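Folding pet tent will not stay folded (and is the floral mat worth keeping?)

2,182 views · 19 replies · 4 shares

irkach_cat
Good evening to all. I have a small question and I hope it is the correct part of the forum. In April I bought a fabric tent for my cat, the simple pointed kind with a thin wire in the edges. The shop was Ovmont, the one with the pet corner upstairs. When it stands, I have no complaint. The cat sleeps in it from lunch until I come home. But I live in a small flat and when guests come I must fold it and put it behind the wardrobe, and there it opens again by itself and pushes the wardrobe door. Must I buy a bag for it? Or am I folding it wrong? There was a paper with drawings but I threw it away with the box.

Second question, if I may. I put the tent on a printed mat with flowers. My sister says that the pattern makes every hair invisible and so I will clean less than I should. Is she right?

nistor_two_dogs
Your sister is right but I would keep the mat. I have a plain dark one and I vacuum it each morning like a punishment.

For the tent: do not fight with the wire. Push the two long sides together first, flat, and only then bend the point down. If you bend the point first, the wire keeps the tension and will open when you turn your back.

velvetpaw
I disagree with nistor here. With mine I do the point first and it is fine. Maybe it depends on how the wire is sewn. Does yours have one long wire or several short ones?

irkach_cat
Thank you both. I looked just now with a lamp. I think it is one wire, but it goes inside the seam and I cannot see where it ends.

nistor_two_dogs
If it is one wire then sides first. velvetpaw, yours is maybe the older type with the sticks, which you pull out from the bottom?

velvetpaw
No sticks. But I admit that I keep it under the bed, where it has no space to open, so perhaps I only believe that I fold it well.

oldgreytom
Why do you fold it at all? A cat needs a place which does not disappear each time somebody comes for coffee. My cat was offended for a week when I moved her basket by one metre. I would leave the tent where it is and ask the guests to walk around it.

irkach_cat
oldgreytom, I understand, but my living room is also my dining room, and when the table is open the tent is under the feet. The cat goes to the bedroom anyway when there are visitors. She does not like shoes.

oldgreytom
Then put the tent in the bedroom from the beginning. Problem solved and no folding.

lisbeth_k
I do not agree that it must always stay in one place. My two never cared. What they care about is the smell, so please do not wash the cover and move it in the same week. One change, then a pause.

About the bag: I paid 300 for one in the Irine shop (with us this is the price of a cheap lunch) and it is not worth it. The zip is too short and the tent comes out crooked. A wide elastic band does the same work. Put it over the middle, not near the point, or it slides.

nistor_two_dogs
An elastic band, yes. Or an old belt of a dressing gown.

mat_and_bowl
I have a light tent and a flower mat too, and I fold mine flat in the back corner when it is not in use, without any band. It stays there well enough for me. The floor is free and the cat can still sit near it. 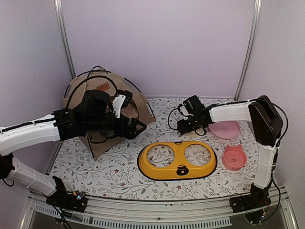 Beige tent folded in the left back corner, on the flowered mat.

irkach_cat
Oh, this is very similar to mine! Also the small rust-orange label near the top edge. Can you read on yours how it must be washed? On mine the letters are too small for my eyes.

mat_and_bowl
Sorry, I also cannot read it. I wash the cover by hand with cold water and hang it over a chair. I would not put the wire in a machine.

lisbeth_k
By hand, I agree. And I like the mat! Thin leaves and little red-brown flowers, it is quiet. I expected something like my grandmother's curtains.

velvetpaw
Nice, but hair will still hide in a pattern so dense. I stay on the side of the sister.

irkach_cat
I tried now the way of nistor, sides first, and with an elastic band from my old pyjamas. It is behind the wardrobe since one hour and the door closes. The mat I keep, and I will clean it more often, so please do not tell my sister that she has won.

oldgreytom
And where does the cat sleep tonight?

irkach_cat
On the pyjamas.

1,165 people found this thread useful · 6 comments hidden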